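Home | News | Workshop | Community | Contact

Hand-held grippers get a proper service day at Udomura

Jun 27, 2026 | Reading time: 3 minutes

The hand-held grippers at the Udomura workshop have had a good going-over this month, and the people who use them every day are rather pleased with the result. The workshop, which Fullance runs out of the old packing hall on the Ina side of town, has 11 of the tools on its shelves, and until recently each one was looked after only when something on it began to stick or squeak.

That changed after a rough patch in December, when three grippers were on the bench in the same fortnight with much the same complaint. The fingers had started to close a little unevenly, one side reaching the middle before the other, and small wrapped things had a way of twisting out of the pads. The trouble was traced to grit in the pinned joints of the finger linkages, along with a couple of housing screws that had worked themselves a quarter turn loose. None of it was serious, but it meant a good many recordings had to be done over, and everybody agreed it would be kinder to the tools (and to the people holding them!) to get in earlier.

So there is now a service book, a lovely old-fashioned paper one, and a gripper goes in for a check after every 50 hours of use. The black finger linkages are brushed out, the round metal pins are wiped and given the tiniest drop of light oil, and the screws on the housing are gone over by hand in the same order each time. The pads get a wipe with a damp cloth and are left to dry flat overnight.
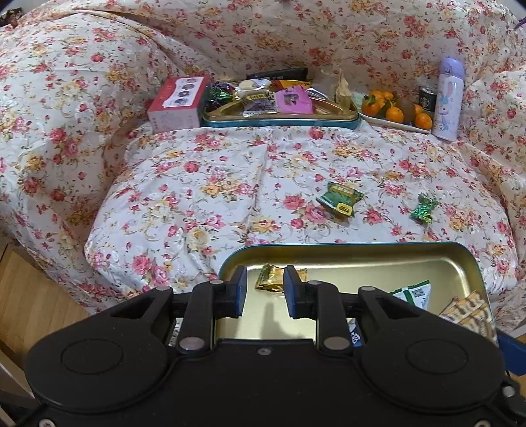

How do you tell when the finger pads need replacing?
Press the two pads together on a strip of thin paper and pull. If the paper slides out from one end while the other end holds, the pads are worn unevenly and both should be changed as a pair.

After the bench work comes a trial at ordinary household jobs, and this is the part the staff seem to enjoy most. Wrapped lollies and snack packets in a shallow tin make a very good test, as they're light, slippery and all different shapes, and a finger that is even slightly out of line soon shows itself. A soft surface such as a quilt is harder again, with all its creases, and a gripper that can manage there is generally fit to go back on the shelf.

The opening and closing is checked too, with the fingers run from fully apart to fully shut and the gap measured at both ends of the travel. The readings go in the book beside the tool's number. The workshop has logged 1,361 hours across the whole set since the book was started, and 224 of those belong to a single gripper, the one everyone reaches for first, which is now being rested a little more often.

Spare pads and pins are kept in the Sosa storeroom for the time being, a short drive away, though a small drawer of them will be moved over to the bench once the new shelving is up. The next full service round will be done before the end-of-year break in December.

Contact the newsroom | Copyright Fullance | Back to top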